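4.2 Restocking and the afternoon shift

Before the change, refilling the drinks display at the Ponley site was the last job of the afternoon shift. Staff disliked it, mostly for the bending and the walking back and forth to the counter. Lavora, the operator, moved the placing of cans and bottles to a gripper-based system and kept ordering, date checks and cleaning with the staff.

We interviewed staff at 2 sites over 3 months and sat in on the Thursday handover at each. Shiuli Amarasinghe coded the interviews; Rajitha Bepari kept the task logs. The logs cover 400 placements, of which 200 were made at Ponley.

Time spent on placing fell, as expected. Time spent on checking rose. Staff described going back to the shelf to turn a label forward or to move a bottle they thought stood too close to the end. One called this "tidying after it" and did not count it as work until we asked. Shift leads did not count it either — the Tastex rota sheet has no line for it.

Cans caused fewer complaints than mixed bottles, whose shapes and heights vary from one to the next. 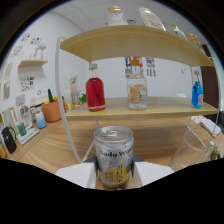

Jayawardena Group, Work and Automation Studies

Figure 3. A can held between the two fingers of the gripper, with the two-tier display shelf ahead.

Staff asked for one thing at both sites, a say in where items go. The layout had been theirs to decide, and after the change it was set by the shift lead. We return to this in Section 5.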